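Last revised 7/10/26. Applies to Ludthorpe edge-grain and end-grain tops finished with Furdale hardwax oil. Tops supplied with the Sirus two-part lacquer are covered only where stated.

# Wood Tops: Finish and Care FAQ

## General

### What is the difference between edge grain and end grain?

In an edge-grain top, long strips are glued side by side with the narrow face up. In an end-grain top, short blocks stand upright so that the cut ends of the fibers form the surface. End grain takes more oil on the first coat and hides knife marks better. Edge grain is stiffer along its length and costs less per square foot.

### Why do the strips vary so much in color?

Strips are graded for defects and moisture content. They are not graded for color unless the order says "select shade." 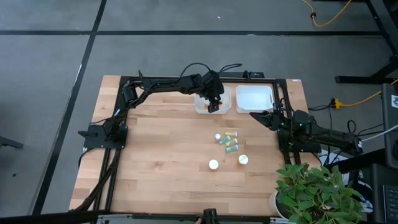 Color variation in a glued-up top comes mostly from the mix of sapwood and heartwood, and from boards cut from different trees. It has no effect on strength. Oil increases the contrast, so a difference that looks slight on a raw sample will be more obvious after the first coat. A top made of narrow strips in pale beige and tan with a few darker brown pieces, as in the photo, falls within the standard shade range. If that amount of contrast is not acceptable, specify select shade before the order goes to the saw. Shade cannot be changed after glue-up, and color variation is not grounds for return.

### Will the color change over time?

Yes. Light-colored species turn slightly yellow. Cherry darkens. Walnut gets lighter. Most of the change occurs in the first year and depends on exposure to daylight. Do not leave a mat or appliance in the same place during that period if an even color matters.

## Before finishing

### How long should a new top sit in the room?

Leave it until the moisture content is stable on two readings taken three days apart. Keep the room near 70 °F. Relative humidity of 43 percent is the midpoint of the range we use in the shop and is a reasonable target. Store the top flat on spacers so air reaches both faces. A top left with one face against a concrete floor will cup.

### What grit should I sand to?

Tops leave the shop sanded and ready for oil. Light hand sanding with the grain is enough to remove handling marks. Do not use very fine paper on the raw wood. It closes the surface, and the oil will not penetrate evenly. The 800 grit pads sold under the Rankin name are for rubbing out the last coat of Sirus lacquer and should not be used under hardwax oil.

### Do I need to finish the underside?

Yes. Apply the same number of coats to both faces and to all edges, including the inside of any sink or cable cutout. Uneven moisture uptake is the main cause of warping in tops returned to us.

## Applying the oil

### How many coats are needed?

Two for edge grain, three for end grain. More coats do not add protection. Excess oil stays on the surface, remains tacky, and collects dust.

### How is it applied?

1. Remove all dust with a vacuum and a dry cloth.
2. Stir the oil until no solids remain on the bottom of the can. Do not shake.
3. Spread a thin coat with a white nylon pad, working along the strips.
4. Wait 15 minutes.
5. Wipe off everything that has not soaked in.
6. Let dry overnight before the next coat.

Oil-soaked rags can ignite on their own. Lay them flat outdoors to dry, or submerge them in water in a closed metal can.

### The surface is still sticky after two days. What went wrong?

Either too much oil was left on the wood or the room was too cold. Warm the room and increase air movement. If there is no change after another day, scrub the surface with a pad dampened with fresh oil, wipe it dry immediately, and let it cure again. Do not wash it with mineral spirits and start over unless that has failed.

### How can I check for missed spots?

Look along the surface at a low angle toward a light source. Dull patches are areas where the oil soaked in completely. Glossy streaks are areas where it was not wiped off. Small patches can be corrected locally. Check with the top cleared if possible, and look again from the opposite end. 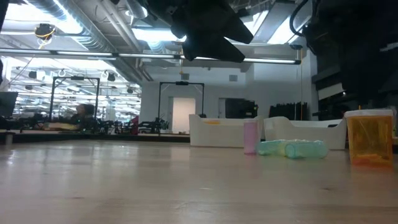 *Overhead lighting reflected in a smooth, pale wooden tabletop.*

Reflections do not by themselves indicate a lacquered top. An oiled surface can also reflect a bright fixture, depending on the viewing angle and on how finely it was sanded. To tell the two finishes apart, put a drop of water on a hidden edge. If the wood darkens under it within ten minutes, the finish is oil that needs another coat. If it does not, check the order number stamped on the underside.

## Care

### What can I clean it with?

Use a damp cloth and mild dish soap, then dry. Do not use bleach, ammonia, vinegar, or abrasive powder. Do not let wet containers stand on the surface.

### How do I remove a dark ring?

Black or gray rings on oak are caused by iron reacting with tannin, usually under a steel can. Apply oxalic acid wood bleach according to the label, rinse, let dry, and re-oil the area. White rings on lacquer are trapped moisture and often fade without treatment.

### How often should it be re-oiled?

Work surfaces in daily use need one maintenance coat a year. In heated buildings we suggest April, after the driest months are over. A top that still beads water does not need oil.

### Can it be sanded and refinished?

Oiled tops can be refinished any number of times within their thickness. Sirus lacquer must be removed completely first. Oil will not bond over it.

## Mounting

### Can I screw the top directly to the frame?

Not through round holes. Wood moves across its width with the seasons. Use slotted holes or figure-eight fasteners so the top can slide. Fix it rigidly at the center line only.

### My top has a gap at a glue joint. Is that covered?

Open joints are covered for two years if all faces were finished and the top was mounted as described. Send the order number, a photo of the joint, and a photo of the underside showing the fasteners. Finish questions go to Yasuo Kudo. Joint and warp claims go to Lachlan MacRitchie at the Ludthorpe shop.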